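Grukitdale Foster & Adoptive Parents Circle
Minutes, Thu 15 March

Present: Simone Rangel, Randa Awad, Washington Peixoto, Duván Flores, and me (Elaine Fagundes, typing with one hand because the baby wouldn't go down). Apologies from the Usden families, who had a school concert.

Last month's minutes were fine, apart from me spelling Coutinho wrong twice. Fixed!

Respite nights. We talked about this for most of the first half. Randa has ten families signed up to swap evenings, and the trouble is that everybody wants Fridays. Washington said he and his wife would happily take a Tuesday if it meant they got one dinner out before August (I second that, loudly). Agreed that Randa will send the sheet round again with Fridays limited to one per family per month. Simone reminded us that anyone watching foster children overnight has to be cleared with their caseworker first, so please ask before you promise.

Money. We have $1,780 in the account. The room at Coutinho Hall costs us $62 a month, and we agreed to put $300 toward the summer family weekend at Dornura. Duván asked if we could also help with gas for the families driving from Usden. Yes, up to $200 in total, receipts to me please.

Sibling evening. Simone would like a night just for the kids who were already in the house when a new brother or sister arrived. Mine would have loved that! We all liked it, though we went back and forth on ages and landed on eight and up. Simone and Duván to plan it and bring a date next time.

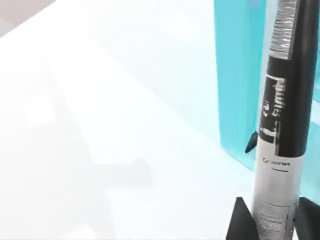 Model rocket with a black body section and ribbed silver section

Bedtime talk. Washington had a rough couple of weeks and we spent a good while on it, which I'm not writing down. Randa is lending him her book on sleep and big moves.

Any other business. We're out of decaf. Duván will bring some.

Next meeting same room, same time. Randa has the key.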